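Skip to main content
Visit Reports > Automation
Duteck open day: two arms, two trays, one long afternoon
2018-05-04

Duteck opens its demo hall once a year, in April, and serves the same coffee every time. I drove 2 hours for it. We are choosing a gripper for our small-parts bench, and I wanted to see one reach into a tray without a salesman standing in front of it.

The gripper bench, with switches in the blue tray: 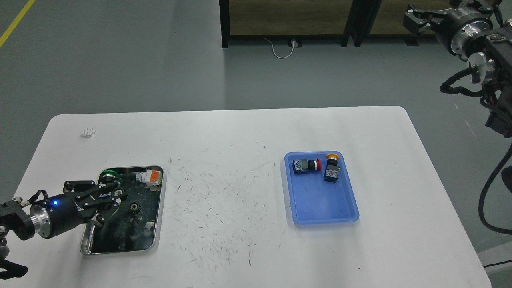
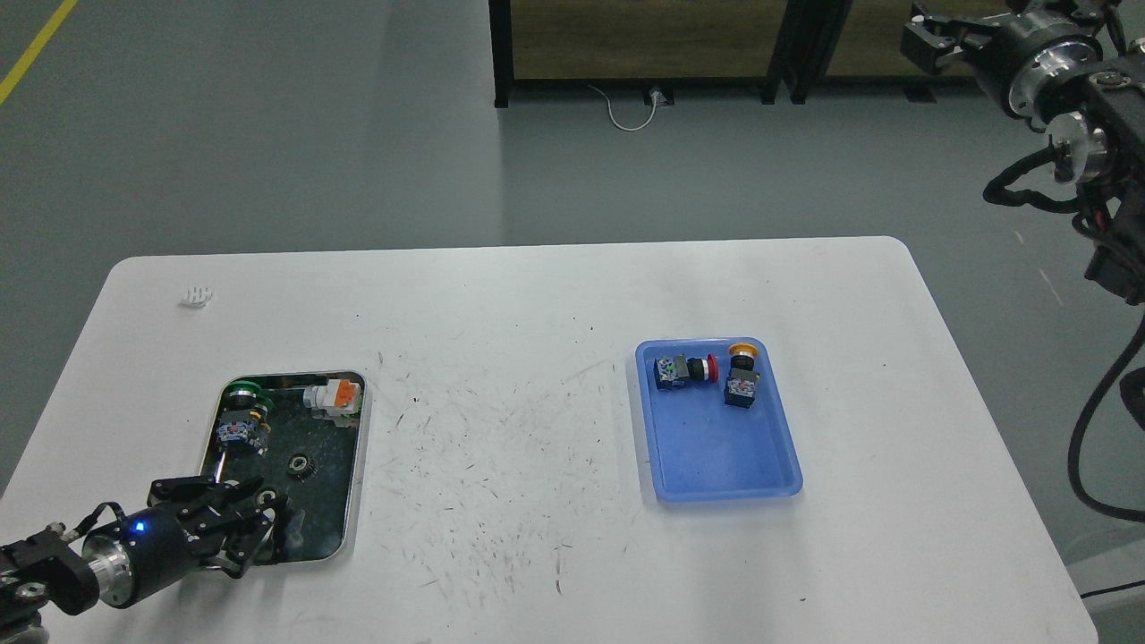
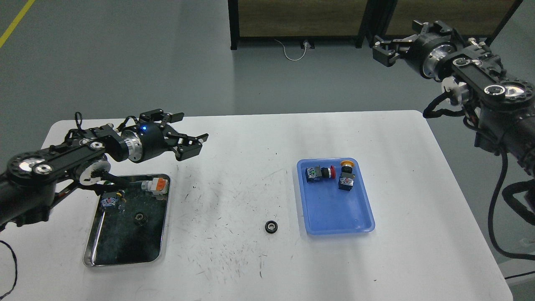
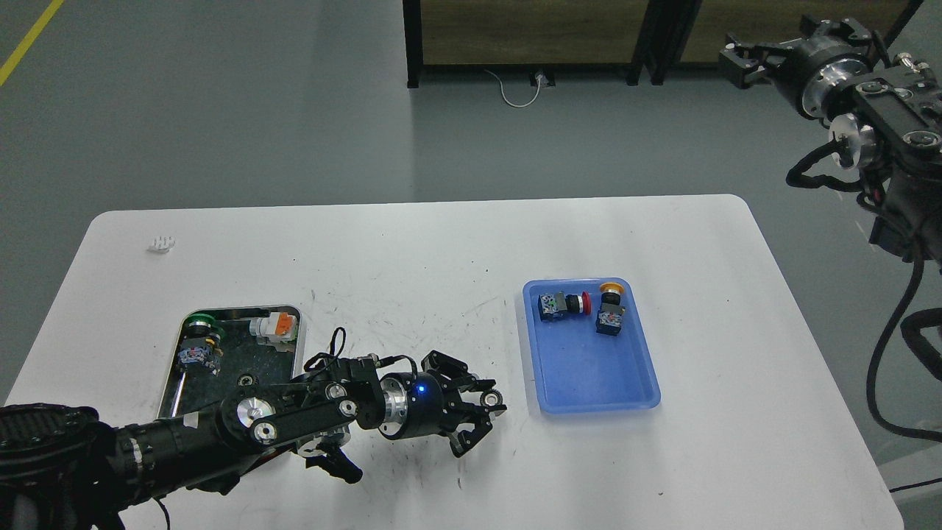
What does a two-finger gripper have trouble with on parts like these?

Mostly the round ones. A mushroom button gives flat jaws very little to hold, so you either grip the body behind it or pay for shaped fingertips. Small gears are worse, as they lie flat and want to be picked by the hub.

The Villetti stand next door had an answer to this, priced at 2947 a pair and finished beautifully. Their fingertips come in a padded case that would suit a clarinet. I asked about spares and was handed a brochure about values.

Martinelli brought a controller and a very large screen. The controller looked sensible: plain menus, force limit on the first page. The screen showed a video of the controller. Their quoted figure was 1000 picks between recalibrations, and when I asked which part had been picked, the reply was "a cube."

Hukley had the cheapest wrist camera, 1867 with the cable, and the longest line. It coped with shiny trays better than I expected and with the hall lights worse.

We have asked Duteck for a loan unit and will send them a box of our ugliest switches. Parking is behind the building; ignore the sign.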